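Search this blog Go

Keys, glasses and two arms

Fri 28 September

So I finally got my four days with the two-arm cell over at Skilham, and I have Opinions. If you read my last couple of posts you know I've been going back and forth on fingers for months (soft ones, hard ones, the weird ones with the lattice in them), and Gavin Farquharson, who runs the cell, got tired of my emails and told me to come over and try things on his table instead of asking him about them.

Two arms on one rail, a speckled tabletop, and a box full of household junk to pick from. I'd brought my own notebook with 103 tasks in it, which was wildly optimistic. We got through maybe a third.

The thing I wanted to settle was the fingers. I had it down to two sets, one from Warnier and one from Van Damme, and on paper they're close enough that I could have tossed a coin. The Warnier ones are stiffer and shut with a nice firm snap. The Van Damme ones give a little, and I figured that would help with anything round. Stemware, basically! I have a thing about stemware. If an arm can lift a wine glass off a rack by the foot and set it down without drama I'll forgive it almost anything else.

Keys are the other big one for me. They slide, they tangle, they're shiny so the cameras hate them, and there's never a good place to grab. Everybody shows you a gripper picking up a block. Show me one picking up keys.

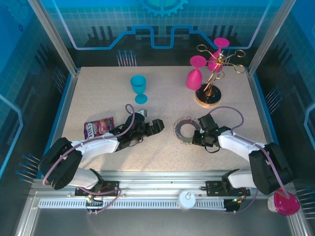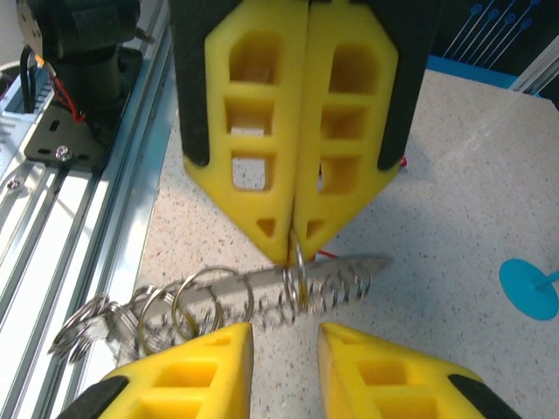
Key rings and wine glasses, same table.
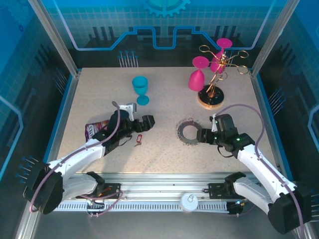

My first surprise was how much I leaned on the wrist view. I'd gone in thinking the fixed camera would do most of the work, and for getting an arm to the right neighborhood it's great, you can see both arms and everything you might knock over on the way. But for the last inch I was glued to the close-up every single time. Gavin says everybody goes through this on the first day and then starts using both. I was still squinting at the close-up on day three, so I don't know what that says about me.

As for the fingers – I'm going with the softer set, and it wasn't the glasses that did it. Both sets managed the glasses okay once I slowed down. It was the thin flat stuff. With the stiff pair I had to get the angle just right or the thing would skate away across the table, and with the softer pair I could be a little sloppy and still come up holding something. I am a sloppy driver, so that matters to me more than the snap does.

The controller is where I'd spend money if I had any. We ran everything through a Zudau box and the default settings felt mushy to me, like steering an old truck. Gavin had me drop the speed cap from 465 to 200 and turn the smoothing way down, and it was a different machine after that. I'd been blaming my hands all morning! Write your settings down before you touch them, by the way. I didn't, and getting back to where we started took longer than lunch.

What I didn't get to: bags. Snack bags are so crinkly and they change shape as soon as you squeeze, and I only had time for a few halfhearted tries on the last afternoon. Those are first on the list when I go back in October, along with handing things from one arm to the other, which I'm still pretty bad at. I keep closing the second hand too early.

If anybody has tried the longer Van Damme fingers, leave me a comment – I'd like to hear how they do on small parts before I order a pair.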